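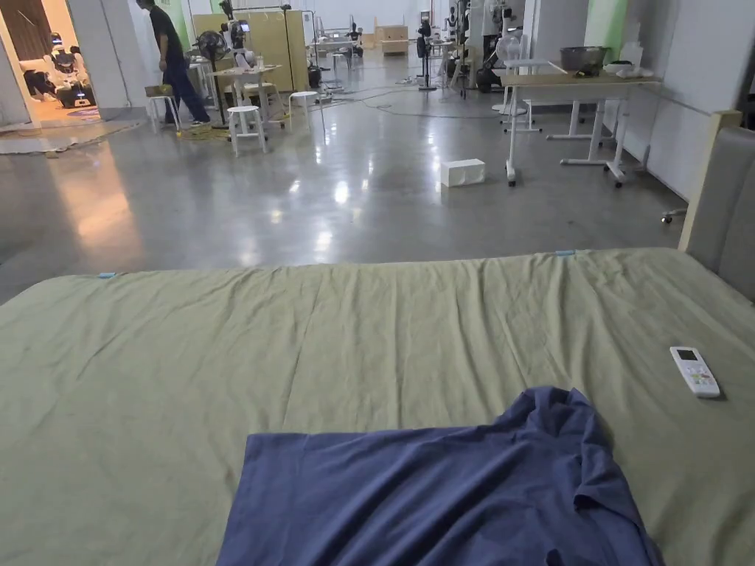
オリーブ色のシーツと、紺のTシャツと、リモコン

ベッドの上って、どうしてこんなに物が集まるんでしょうね。くしゃっとした紺のTシャツに、エアコンの白いリモコン。シーツはしわしわ。でもこのオリーブ色、しわが寄っているときのほうが好きなんです。斜めにすーっと入る影がやわらかくて、つい見てしまいます。

「寝室のもの」ギャラリーへようこそ

こんにちは。家の中のものを撮っては、だらだらしゃべるだけのページです。台所編、玄関編ときて、今回は寝室編。前回の玄関編が傘立ての話ばかりになってしまったので、今回はちゃんといろんなものの話をしようと思っていたんですが、書いてみたら半分くらいシーツの話でした。すみません、好きなんです、シーツ。

写真は一枚だけ、そのぶんおしゃべりが長いです。お茶でも飲みながら、気になる見出しだけ拾って読んでください。前に「文字が多い」という感想をいただいたのに、また多くなっています。減らす努力はしました(しました!)。

シーツの色のこと

白、生成り、グレーと渡り歩いて、オリーブに落ち着きました。最初は「ちょっと暗いかなあ」と迷ったんです。寝室が沈んで見えたらいやだし、ほこりも目立ちそうだし。それで画面の前で色見本を開いたり閉じたりして、結局買ったのは4月に入ってからでした。

買ったのはGasisのボックスシーツで、3,233円。安いのか高いのか、シーツの値段っていまだによくわかりません。同じ棚にその倍の値段のものも半分の値段のものもあって、触り比べても、正直、半分のほうとの違いはわかるけれど倍のほうとの違いはわからない。だったら真ん中でいいや、という選び方です。

色は大正解でした。グレーのヘッドボードとけんかしないし、床のグレーとも合います。グレーとグレーの間に緑が入ると急に落ち着くんですよね。木の柱の淡い色ともいい感じ。生成りのシーツだったころは全体がぼんやりしていて、朝起きても部屋がまだ寝ているみたいでした。

ただ、緑系は合わせる枕カバーに悩みます。白だとくっきりしすぎるし、同じオリーブだとなんだか山小屋みたいになるし(山小屋、好きですけど)。今のところ薄いベージュを使っていますが、からし色も気になっています。からし色の枕カバーを使っている方、顔色が悪く見えたりしませんか? ぜひ教えてください。

しわ問題

ボックスシーツのしわ、どうしていますか。わたしは長いこと「ぴんと張ってこそ」派でした。角を入れて、反対の角を入れて、残りの角を引っぱって、最初の角が外れて、また戻る。あの作業、大きいベッドだと軽い運動ですよね。ひとりでやると、ぐるっと7周くらいしている気がします。

友人のChenxi Dingさんはこれがものすごく上手で、一度教わりました。コツは、対角線に進むこと。頭側の右をかけたら、次は足元の左。隣の角に行きたくなるのをぐっとこらえて、斜めに行く。そうすると最後の角が楽に入るんです。それと、角に手を入れたまま、マットレスの下までしっかり折り込むこと。わたしはいつも角をかぶせただけで満足していたので、寝返りのたびにぺろんと外れていたわけです。

教わったとおりにやると、最初の晩くらいはぴんとしています。でも一度腰かければもう終わり。腰かけて、手をついて、洗濯物を置いて、リモコンを探して。そのうちに「いいじゃない、しわがあっても」という気持ちになってきました。Chenxiさんに言ったら笑われましたけど。あちらのお宅のベッドは、いつ行ってもホテルみたいです。

霧吹きで水をかけて手で伸ばす方法も試しました。これはけっこう効きます! ただ、寝る直前にやるとひんやりするので、朝のうちがおすすめです。わたしは夜にやって、しばらく床に座っていました。

シーツの縁の、水色の小さいもの

写真の奥のほう、シーツの縁にちょんちょんと水色が見えるでしょうか。オリーブの中に水色が混じるの、ちょっとかわいいと思っています。小さすぎて誰にも気づいてもらえないのですが、わたしは気に入っているのでここに書いておきます。

縁の小物の話をついでにすると、シーツ留めはいろんな種類があって、売り場に行くと楽しいです。ゴムでつなぐタイプ、はさむだけのタイプ、裏でばってんに渡すタイプ。ばってんのは見た目がすっきりするそうですが、マットレスを持ち上げないといけないので、わたしの腕力だと年に一度が限界かなあ。お使いの方、どうやって付けていますか。

紺のTシャツは、いつもベッドの上

たたむ場所の話です。うちは昔から、洗濯物をベッドの上でたたみます。テーブルだとせまいし、床だと腰にくる。ベッドなら高さもちょうどいいし、広げたTシャツの袖がはみ出したりもしません。

たたみ方は、裏返しに置いて、両脇を折って、裾から3つに折る。お店の人みたいに一瞬でぱたんとやる方法も動画で何度も見たんですが、つまむ場所を毎回忘れるんです。左手がここで、右手が……と考えているうちに、普通にたたんだほうが早い。覚えるまで練習すればいいのに、たたむものが目の前にあるときは早く終わらせたいし、ないときはわざわざ練習しないし。

紺のTシャツで困るのは、白いタオルと一緒に洗ったときの糸くずです。あれは本当に目立ちます。わたしは紺と黒だけを別にして、裏返してネットに入れています。裏返すだけでもだいぶ違いますよ。襟ぐりが伸びるのもいやなので、干すときはハンガーを襟からではなく裾のほうから入れます。めんどうだけど、これだけは守っています。

それと、紺って一口に言ってもいろいろありますよね。紫っぽい紺、黒に近い紺、洗ううちに灰色っぽくなった紺。引き出しを夜に開けると、紺なのか黒なのかさっぱり見分けがつきません。朝、外に出てから「紺だった」と気づくこと、よくあります。

リモコンの定位置がない

さて、リモコンです。寝室でいちばんよく探すものといえばこれでしょう。布団の中、枕の下、ベッドと壁の間。ひどいときはたたんだ洗濯物の間にはさまっていて、引き出しにしまったあとで見つけました。あのときはエアコンの前に立って、本体のボタンをずっと探していました。

白いリモコンは白いシーツの上だと本当に消えるんです! オリーブにして一番よかったのは、もしかしたら色合わせよりこれかもしれません。ぽんと置いてあっても、すぐに目に入ります。シーツを選ぶときに「リモコンが見えるか」で決める人がいてもいいと思う。

壁に付けるホルダーも一度買いました。Riraという雑貨屋さんで見つけた、木の小さなケースです。かわいかったんですけど、取り付けた場所が低すぎて、布団をめくるたびに引っかかって落ちる。落ちると電池のふたが外れる。電池が転がる。ベッドの下に入る。これを3回繰り返したところで外しました。今は玄関で鍵入れになっていて、そちらではとても優秀です。

みなさんのリモコンの定位置、どこですか。Alfie Sugdenさんは前に「冷蔵庫の上」と言っていました。寝室のエアコンのリモコンを、冷蔵庫の上。取りに行くうちに目が覚めるので、朝のつけっぱなしが減るらしいです。夜中に暑くて起きたときはどうするのか、聞きそびれました。

布張りのヘッドボード

グレーの布張り。背もたれにするには最高です。木のヘッドボードだと背中が痛くて枕を重ねていたんですが、布張りはそのまま寄りかかれる。本を読む夜にはこれがうれしいんです。

ただし、ほこりはたまります。上の面はさっと拭けないので、掃除機の先にブラシを付けて吸っています。上から下へ一方向に動かすと、布の表情がそろってきれいに見えます。あちこちに動かすと、黒板を手でこすったみたいな跡が残って、気になって結局やり直し。

コーヒーをこぼしたことは、あります。ベッドで飲むなと言われればそれまでなのですが。そのときはGrosnessの布用クリーナーを使いました。目立たないところで試してから、外側から内側に向かってたたく。こすると広がります(広げました)。完全に消えたかというと、場所を知っているわたしには見える、くらいの仕上がりです。

コンクリートの床、つるつる

灰色の磨いたコンクリートの床は、照明がきれいに映ります。夜、明かりをつけると床に白い筋がすっと伸びて、水を張ったみたいに見えるときがあるんです。わたしはあれを見るのが好きで、用もないのに電気をつけたりします。

掃除は楽です。モップでざーっと拭くだけ。畳やカーペットの部屋に比べたら、びっくりするほど早く終わります。そのかわり、髪の毛が一本落ちているだけで見える。糸くずも見える。さっきの紺のTシャツの糸くずがここで再登場します。

冬は冷たいです。スリッパを忘れると「ひゃっ」となります。夏はそれが気持ちいいので、はだしで歩きたくてたまりません。マットもグレーのものなので、床と一緒に見るとほとんど同じ色の仲間。色を変えようかなあと毎回思って、毎回そのままになっています。からし色の枕カバーにするなら、マットも何か明るい色に……いや、からし色が多すぎるでしょうか。

床に物を置くと、広いぶん妙に目立つのも面白いところです。小さな白い箱ひとつでも、ぽつんと置いてあると美術館の展示みたい。たいしたものじゃなくても、ちょっと偉そうに見えます。

スツールは座らないもの

白いスツール、みなさんのお宅では座っていますか? うちの場合、スツールはほぼ台です。箱が載り、雑誌が載り、たたみかけのタオルが載る。写真のなかでも段ボールの小箱が載っていますね。

スツールに物を載せるときに決めているのは、ひとつだけにすること。ふたつ載せたら、もう座る気がなくなります。ひとつならよけて座れる。この決まりは、今のところゆるく守れています。

段ボールの小箱って捨てどきが難しいです。大きい箱はすぐたたむのに、小さい箱は「何かに使えそう」と思ってしまう。ちょうどいい大きさのものほど残ります。わたしは引き出しの仕切りにしています。靴下がきれいに並ぶと気分がいいんですよ! 深さが合わないときは、カッターで縁を少し切ります。切り口がざらざらするので、マスキングテープを一周貼ると見た目も手ざわりもよくなります。

黒い扇風機と、黄色いコード

背の高い扇風機は、ベッドより高い位置から風が来るのがいいところ。低い扇風機だとベッドの側面にばかり風が当たって、シーツのすそがひらひらするだけなんですよね。エアコンと一緒に使うときは、人に向けずに壁のほうへ向けておくと部屋全体がやんわり涼しくなります。わたしはGosselinの首振り扇風機も使っていたことがありますが、音が静かすぎて、消し忘れたまま出かけることがありました。

羽根の掃除、ついつい後回しになりますよね。黒だと白いほこりがはっきり見えるので、見えたらやる、ということにしています。カバーの爪が固くて、毎年、割りそうで怖い。濡らした軍手をはめて羽根を一枚ずつなでると早いです。

そして足元の黄色いコード。くるくると絡まっています。コードって、まっすぐ置いたつもりでも、ふと見ると結び目みたいになっていませんか。8の字に巻くといい、と聞いてからは、しまうときだけそうしています。床に出ている間のことは、まあ、出ている間のことなので。

黄色は嫌いじゃないんです。グレーの床に黄色、見た目にはなかなか元気があります。からし色の枕カバー、やっぱり買おうかな。

いただいた質問にすこしだけ

前回のページのあと、シーツの洗い替えについて聞いてくださった方がいました。わたしは全部で3枚持っていて、かけてあるもの、洗っているもの、棚にあるもの、という回し方です。二枚でも足りるんですが、雨が続くとあやしくなるので。しまうときは、シーツを同じセットの枕カバーの中に入れておくと、枕カバーだけ行方不明になることがありません。これもChenxiさんに教わりました。

ボックスシーツのたたみ方も、という声がありました。角のポケットどうしを重ねて、片方を裏返して入れ込んで、四つの角をひとつにまとめてから長方形に整えます。書くと簡単そうですね。わたしのは毎回、座布団みたいな丸いかたまりになります。棚に入れて、扉が閉まれば合格にしています。

次は洗面所編の予定です。タオルの話が長くなりそうなので、お時間のあるときにどうぞ。枕カバーの色のご意見も、引き続きお待ちしています!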